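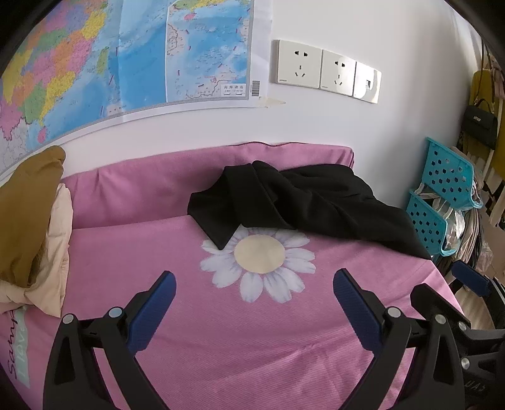 Ribbed cover, pink, before the next wash test

uvau_knit
Has the Zilo detergent changed? Pink ribbed cotton, 13 washes at 40 C, and lint pickup went up from wash 4 onward. Same drum, same load weight.

Tudance
Probably the fabric and not the detergent. Ribs shed from the raised side first. Was the load sorted by color or by fiber?

uvau_knit
By color. Mixed fibers.

Tudance
Then your result tells you very little about detergent. Polyester holds cotton lint whatever you dose.

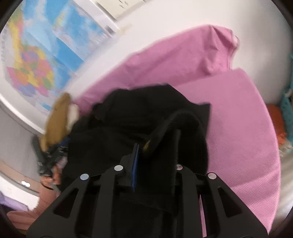

Sorting by fiber is overrated for household loads. I run full loads, short spin, and clean the filter each time. Contrast matters more than people admit: a black garment on a pink cover like that one will show any pale lint that transfers, while pink on pink hides it. So judge by weighing the filter, dry. My last full load gave 176 mg.
- Petersons_lab

Tudance
Disagree. Filter weight measures what left the load. It does not measure what stayed on the garment. Use a tape lift.

Petersons_lab
Tape lifts vary with hand pressure. I stopped trusting them in July.

Tudance
Put a fixed weight on the tape for ten seconds. Variation drops to something usable.

uvau_knit
I can do both. Filter mass plus tape lift, cotton only, half dose and full dose. Water hardness stays as it is.

Petersons_lab
Fine, but run a blank with no detergent first.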